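Subject: Re: [dadura-robotics] pads, cord task, who has the key
From: Gemma Caputo
To: dadura-robotics list
Cc: Ornella Amato

Ornella, all,

Sorry for the slow answer, had lab reports. Going through yours in order, typing fast between classes.

Ornella Amato wrote:
> Hi everyone,
>
> Trying to get my head around where the gripper team is before I book
> the practice slots. Questions:
>
> 1. Are we still doing the cord task for Ullthorpe or did we switch to
> the cup one? The entry form wants an answer and I left it blank.
>
> 2. What's going on with the fingers. I've heard two different stories
> about the pads and one of them involved somebody's yoga mat.
>
> 3. Who is writing the log this month? Last entry I can find is from
> before break and it just says "worked better."
>
> 4. Can the freshmen come to the evening sessions or is it too crowded?
>
> 5. Budget. I need receipts. All of them. Even the tape.
>
> Also please stop saving over the shared config, I lost an hour on it.
>
> Ornella

1. Cord task. Still the cord. Put that on the form please. The cup one is worth less and every other school will do it, and Testa team has already put in six weeks on the cord and would riot. Rules say one cord, flat surface, pick it up by the end and lay it in the tray, 30 seconds per try, best of 6. Cord can't be longer than what they mail us. They haven't mailed us anything yet so we are using our own.

The hard part is the end. Middle of the cord you can just come down and close and something gets caught. The end is small and if you land even a bit off you push it along the table in front of you. Then it's moved and the arm is going to where it used to be. We've been knotting the end so there's something to hold on to. I read the rules twice and I *think* a knot is ok ("cord may be finished at either end by any means not adding material") but can you email and ask before we build the whole thing around it.

2. Fingers. OK so the two stories are both sort of true. No yoga mat though, that was a joke that got loose.

We're running two different fingers on purpose for now. One has the textured grip pad, the other has the soft black cover. Idea being that the hard one gives you an edge to get under the cord and the soft one squashes around it. Jirner group wanted matching pads and they may turn out right, we haven't tested matched against mixed properly. That's on the list for April.
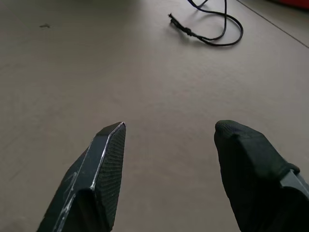
Wrist cam view, gripper open, cord up ahead with the knot at the left.

So that's the view the program gets. Couple things to know if you're working on the vision part:

- Black cord on the pale surface is easy to find. Black fingers are just as easy to find. Mask the fingers out or you'll get "cord" at the bottom of every picture. Devon't laugh, we lost a whole evening to it.

- The knot end is fuzzy with little fibers sticking out. The thin-line finder hates that, it breaks up into bits. Marcus's idea of looking for the blob first and then tracing away from it is better I think. Can whoever has that branch push it even if it's ugly

- There's a seam line up in the right corner of the view. Straight, dark, thin. The line finder thinks it's a lovely cord. Quick fix is throw out anything perfectly straight. Better fix is crop. Please someone pick one and write it down.

- Small dark spot upper left too. Too small to matter but if you see a detection there, that's all it is.

The cord is a long way past the fingertips at that point, so don't panic about the distance. The approach is its own step. It goes: look, pick the end, move over it, look again, go down, close. The second look is the one people keep commenting out to save time. Leave it in!! It's the only reason we recover when the first guess is off.

3. The log. Me, this month. I've caught it up to run 1351, which is the last one saved on the lab laptop. New rule, and I mean it: every entry needs which fingers were on, which cord, and whether the end got picked up or just the middle. "Worked better" is not an entry. If you don't have time to write three things, don't do the run.

Also write down failures. I went back to look for how often the knot slips out when lifting and there's hardly anything, because people only logged the nice ones. So we don't know. Which is annoying as it's probably the most useful number for the writeup.

4. Freshmen. Yes come, but 2 at a time at the bench, the rest can do the tray and the writeup in the other half of the room. Anyone who hasn't done the stop button walkthrough does it with me first, takes five minutes. No hands on the table when the arm is enabled. Doesn't matter if it's "only moving a little."

If a freshman wants a real job: the tray. Rules give the outside size and nothing on the inside, so a sloped side that lets the cord slide down might be legal and would help us a lot. Cardboard is fine for a first go.

5. Receipts. I've got the pad material and the tape. Do not have the screws, ask Jirner group. The cover for the soft finger was scraps so zero dollars, write zero.

6. (yours wasn't numbered) Config. Guilty, that was me, sorry. From now on copy it, put your initials on the end of the name, and don't touch the one called base. I put the old base back last night so pull before you start anything.

Key: I have it until 6 and then it goes back to the front office. If you need the room later than that tell me before lunch.

Still need from people:
Ornella - form, email about the knot
Testa team - matched vs mixed test plan, one page, not a novel
Jirner group - screw receipts, and your spare pads if we're doing the matched test
whoever has the blob branch - push it

Bell's going, more later if I forgot somthing

Gemma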